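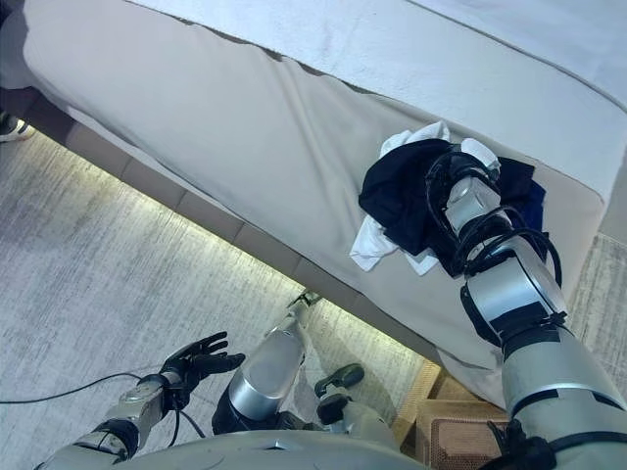

Loose Items on Low Furniture: A Study of Tidying in a Furnished Bedroom

Project report, Residential Interiors Studio, Nolen College
Submitted in October

1. Purpose

This report presents the findings of a term project on the everyday tidying of a small furnished bedroom. The project was carried out under the studio topic "Rooms in Use," which asks students to study a room after it has been furnished and lived in. The room selected is the main bedroom of a furnished apartment in the Khoo residence.

The question set at the beginning of the term was how the form of low, padded furniture affects where clothing and small items are left, and how easily they can be found and put away. Storage inside closets and drawers was excluded.

2. The room

The bed is the largest piece in the room. It is low to the floor, with a pale cover on top and a light gray-beige upholstered fabric around the side of the mattress. The base is a darker taupe and is made of rectangular padded panels with vertical seams between them. Warm lighting runs along the bottom edge of the base and falls on the gray carpet beside the bed.

The other items considered in the study are a large beige padded cushion and a woven wicker basket. The residence furnishing schedule lists the bed under the supplier name Ranar and the cushion under Meltell. The basket does not appear in the schedule.

3. Method

Observations were recorded over a period of 11 days. Entries were made at 8 a.m. and again at 9 p.m., using a form divided into three zones: the bed, the cushion, and the floor. For each zone the form asked what had been left, whether it could be identified from the doorway, and whether it had been moved since the previous entry.

Two tidying routines were then compared. In the first, the person tidying worked zone by zone and completed the bed before going on to the cushion. In the second, the person collected all clothing in the room and returned afterward for paper and other waste. Both routines ended with the cushion being straightened and the carpet checked.

4. Findings

4.1 Clothing

Clothing was the item most often recorded on the bed. It was seldom spread out. In most entries it had been put down in a heap near the edge, within reach of a person standing on the carpet. The heap at the front of this report is typical in this respect: a dark navy-black garment lies crumpled with a white cloth tucked beneath and around it. From the doorway, the form entry for a heap of this kind was usually "one item, dark." The presence of a second piece was noted only when the observer came up to the bed.

This has a practical consequence for laundry. When a mixed heap is lifted as one bundle, light and dark fabrics travel together to the basket and must be separated later. In the second routine, where clothing was gathered first, the heaps were opened on the bed and the pieces sorted by color before they were carried. This added a little time at the bed and saved more at the washing machine.

4.2 Small paper items

Tissues and similar waste were recorded less often than clothing but remained in place longer. They were easily missed on light surfaces, especially in the morning, when the curtains were open and the cushion and bed cover both appeared very bright. Several entries show the same tissue in the same position on consecutive visits.

The cushion received more of these items than had been expected. Its top is broad and soft, and it was used as a side table as well as a seat. Proximity to the basket did not prevent this.

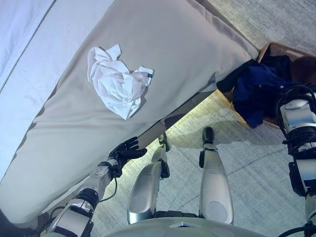
Figure 2. Crumpled white tissue or napkin on the beige cushion, with the wicker basket close by.

When the cushion was straightened before it had been cleared, small items tended to slide toward the seam or drop to the carpet. The order of steps was therefore revised during the second week so that the top of the cushion was cleared before it was moved.

4.3 Lighting

The lighting below the bed was useful in the evening check. It reached the strip of carpet nearest the bed, and socks and hair ties found there were generally picked up on the same visit. It gave no help with the upper surfaces, where the ceiling light was needed.

5. Recommendations

The following changes were proposed to the residence office:

Clear the bed first, opening any heap of clothing and separating light pieces from dark before carrying them.

Clear the top of the cushion, then straighten it.

Provide a small tray or low table within reach of the cushion for tissues, glasses, and phones.

Add the basket to the furnishing schedule and state whether it is meant for laundry or for general use. Residents interviewed for the project gave both answers.

6. Limitations

The study covers one room, and its occupants knew that entries were being made. The times recorded for the two routines were short and varied with the amount of clothing present, so they are not reported as averages. The completed forms are held with the studio file and may be consulted on request.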